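Home About Archive Recipes Contact

Giving up the big shop 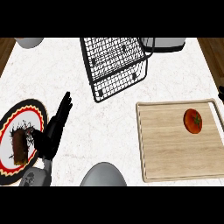 4 min read

Jul 2, 2022

We stopped doing a big weekly shop in April. I had meant to write about it after the first month, but the first month was mostly us running out of things, so I left it.

For years we did the same trip. We drove to the large supermarket by the ring road, filled a trolley, spent more than we meant to and came home too tired to cook any of it. By the end of the week there was a bag of salad going brown and half a cucumber in a puddle. I knew this was happening and kept buying the salad.

The change was forced on us at first. The car failed its MOT and the part took weeks to arrive. We live 2 miles from the supermarket, and the bus goes the long way round, so I started walking to the shops at the end of our road instead. There is a greengrocer, a butcher I hardly use, and Aksoy, which sells a bit of everything and stays open late.

I had been into Aksoy perhaps twice in all the time we have lived here. It is narrow and the aisles are full of boxes. The herbs come in bunches the size of a bouquet and cost less than the little plastic packets I used to buy. They also have good flatbread, several kinds of white cheese and a shelf of pulses in large bags. I bought a big bag of brown lentils in the first week and we have nearly finished it, so that is one thing I can say has changed.

The running out was annoying. I had never thought about how much we kept in the house. We ran out of rice, then oil, then washing-up liquid, and each time I found out at the point of needing it. I now keep a list on the back of an envelope by the kettle. I did try an app for this, Pellix, which several people recommended in the comments last year. It works well enough, but it wants you to enter every item with a use-by date and I gave up somewhere in the spice drawer. The envelope is fine.

I kept the receipts for food from before and after, because I was curious. In the last full month of big shops we spent £511. The month after was lower, although not by as much as I had hoped, and some of that will be down to prices going up. The butter alone is ridiculous. What has gone down a lot is the waste. The food bin used to be full by collection day and it is now less than half full, mostly peelings and teabags.

Cooking has changed more than I expected. When I had a full fridge I would stand in front of it and not want any of it. Now there are usually three or four vegetables and I use them. We eat a lot of soup, a lot of eggs and a lentil dish that my friend Lenka Šimek wrote out for me on a card. It has caraway in it and a spoonful of vinegar at the end. I will ask her if I can put it on here. She makes it with smoked sausage, and I leave that out because it is just as good without.

There are things I miss. The supermarket has a better choice of yoghurt and proper strong flour, and it is the only place near us that sells the Veketum oat biscuits. I have also found that small shops are hard to use if you work away from home all day. I am at home three days a week — I would not have kept this up otherwise. Anyone who gets in at seven with two hungry children can do their shopping however they like.

It takes more time in total, I think. Each trip is short, but there are a lot of them, and I talk to people now, which adds up. It is about 2000 steps there and back according to my phone, a bit more if I go as far as the greengrocer. I have started taking a rucksack, as I got tired of bag handles cutting into my fingers. Potatoes go at the bottom and bread goes on top. I got that wrong once with a loaf and a bag of onions.

The car is back now. We used it last week to stock up on heavy things — flour, tins, washing powder, cat litter — and I noticed I went round the supermarket much faster than I used to. I had the envelope with me and bought what was on it, plus the biscuits. We will probably do that every six weeks or so and carry on with the local shops in between.

Next job is the freezer, which I have not seen the back of since we moved in. There is a tub in there labelled "stock?" in my own handwriting.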